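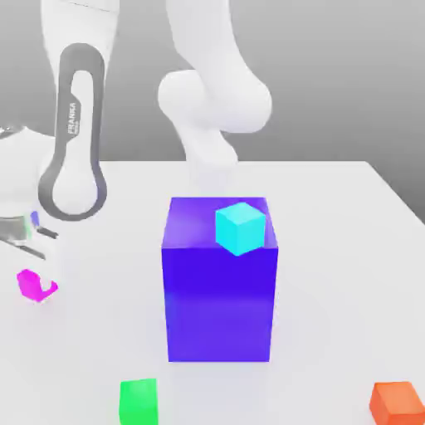
December, 6:10 am

Up before the alarm again. Furnace clanking. Coffee made, toast forgotten in the toaster till it was cold, ate it anyway.

Moving day is 11 days out and I have packed the books and one lamp. That's it. Eleven days! The new place in Grallside has the keys waiting and I keep finding reasons to go stand in the pantry and look at jars.

List for today, before I lose it:
call the water people
boxes from Prarkier, the tall ones for coats
cancel the paper
sort the hall closet, no excuses
find the dang tape

Later. 9 something. Water people had me on hold for the whole length of the dishes plus wiping down the stove. Then a very nice woman told me I have the wrong water people. Grallside is on a different system, past the river it all changes over. So now there's a form. The form wants a meter number. The meter is in a house I don't live in yet. Wrote it on my hand to ask the rental office, Galbraith, who have been good about calling back so far, fingers crossed.

Hall closet. Started at the top shelf, which was a mistake, everything up there is stuff I put up there so I wouldn't have to decide. Mom's tablecloth with the gravy stain. Two heating pads, one with no cord. A puzzle of a covered bridge, I'm keeping it even though I know there's a piece gone out of the sky. Christmas lights in a knot. Plugged them in still knotted and half of them lit, so into the keep pile, why not, it's December.

Found the tape. It was in the closet. Also found the other tape I bought when I couldn't find the first tape, and it's the bad kind that splits down the middle.

Noon. Soup. Standing up. Should really sit down to eat, I said that last month too.

Snow started right when I had the car half loaded for the thrift store. Big wet flakes, nothing sticking. Drove over anyway. They wouldn't take the heating pads or the pillows but they took the winter boots and the good roasting pan I have used exactly never. Felt bad about the pan for a block and a half. Then fine.

Prarkier had the tall boxes, $2 more apiece than what it said on the phone. I bought them, what was I going to do, carry coats across town on my arm. Got 10. The kid at the register asked if I was moving somewhere warm. No – twenty minutes up the road and uphill, so colder if anything. He looked sorry for me.

Should write down what I think about the move someplace and this is the place. I'm not sad exactly. The kitchen here gets that light in the late afternoon, comes in low over the sink and hits the yellow cabinet, and I'm going to miss that more than I'll miss the bedroom or the yard. The new kitchen faces north. It has more counter, a drawer that glides, and a window that looks at a brick wall and a bit of a maple. I will put a plant there. I'll get used to it. I got used to this one and I hated it the first winter, the linoleum, the way the back door stuck. Still sticks.

What I won't miss: the stairs down to the wash machine. Carrying baskets with my knee the way it is. The upstairs neighbor's bass. The parking when it snows, all of us out there at 7 with shovels pretending we don't see each other.

3:40. Galbraith called back. Meter number is on a tag inside the utility closet and they'll read it off to me tomorow. Also the elevator is booked for us from 10 to 2 and if we run over we have to let somebody else in. Okay. So the couch goes first. Then the bed. Books last, they can sit in the truck and think about what they've done.

Still have to measure the couch. I keep saying it'll fit. It fit in here but they took the door off for that, I had forgotten until just now. Measure the couch!! Measure the elevator too. Ask if the door comes off, do elevator doors come off, no, obviously.

Coats. Packed the coats. Turns out I own – well, too many. In the gray one there was a grocery list from who knows when, leeks, dish soap, birthday card, and $15 folded up small. Best thing that happened all day. Put it in the jar for pizza on the night of the move.

Also in a pocket: a ticket stub from the garden show, the one where it rained so hard the tent sagged and everybody crowded in by the orchids. Kept that. Stuck it in here, back cover.

Supper was eggs. Trying to eat down the fridge. There's a lot of mustard. How did I get so much mustard.

Evening. Knee is sore, iced it with the frozen peas, peas need eating too. Radio says the snow picks up overnight and quits by morning. Didn't bring the shovel up from the basement, will regret it.

Labeled everything on two sides this time. Last move I labeled the tops and then stacked them, so I couldn't read a thing, and ended up opening six boxes to find a can opener. KITCHEN, KITCHEN, COATS, HALL MISC. There's going to be a lot of hall misc.

The Vutum bill is still on the counter and I don't remember if I paid it. Check. Change the adress with them too, and the library, and the dentist.

Tomorow: meter number, couch, bathroom cabinet, pay Vutum or find out I already did. Haircut if there's time, there won't be.

Bed. Socks on, it's cold in here.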